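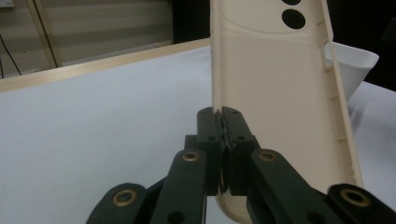
Figure 2. Cream-colored phone case seen from the back, with two round camera openings in the raised upper panel and a column of short notches along the side rim.

Reading time: 4 min

3.2 Rim and camera panel features

The cases in the study were sorted by how the side rim and the camera panel were shaped. Color was recorded but not used for sorting. Most of the sample came from two sellers, Kundholm and Clinura, and the rest were donated by staff and students. Each case was given a number and kept in a paper envelope between sessions, without a phone in it.

Two kinds of rim were common. In the first, the inner wall is smooth from top to bottom. In the second, the inner wall carries a row of small notches at regular spacing, as on the case in Figure 2. We call these plain rims and notched rims in the rest of the paper. A few cases had notches at the corners only, and these were put with the plain rims, following the scheme in Lawal. Cases with a separate bumper were left out.

The camera panel was sorted in the same way. A flat panel is level with the main body of the case. A raised panel stands above it and has a visible line or step where the two areas meet. The case in Figure 2 has a raised panel with soft, rounded edges, and the line below it is faint. Faint lines gave the coders some trouble. On pale cases they were easy to miss under the ceiling lights, and a desk lamp placed low and to one side made them much easier to find. After the first week all pale cases were checked under the lamp, and the earlier ones were taken out of their envelopes and checked again.

Openings were noted by shape and position. Separate round holes, one above the other, were coded as "stacked round." A single large window covering all the lenses was coded as "window." The coders did not try to match openings to phone models, as the labels supplied by sellers were often missing or wrong.

Coding was done by Anong Kongkaew and a second coder who had not seen the cases before. They worked apart and met at the end of each session to go over the cases where their sheets did not agree. Most of these were about the panel - whether a very shallow step should count as raised. It was decided that any step that could be felt with a fingernail would count. The rule was added to the coding sheet in August and used for every case from then on.

The full set held 202 cases. Cases with cracks across the panel or a missing corner were kept in the set but marked, so that they could be dropped from the tests in Section 4. Scuffs and small scratches were ignored. So was yellowing, which is hard to judge on a case that may have been cream or beige when it was sold.

Surface finish was the last item on the sheet. The choices were matte, slightly glossy, glossy and textured. Coders were told to look at the main body and leave the rim out of it, as rims that are handled often can pick up a shine of their own. Where the back had two finishes, the one that covered the larger area was written down, with a note for the other. The Tesari list has no entry for mixed finishes, and we did not add one.

The sheets were closed on 12/09/2021. Changes made after that date were limited to spelling and to one envelope number that had been entered twice.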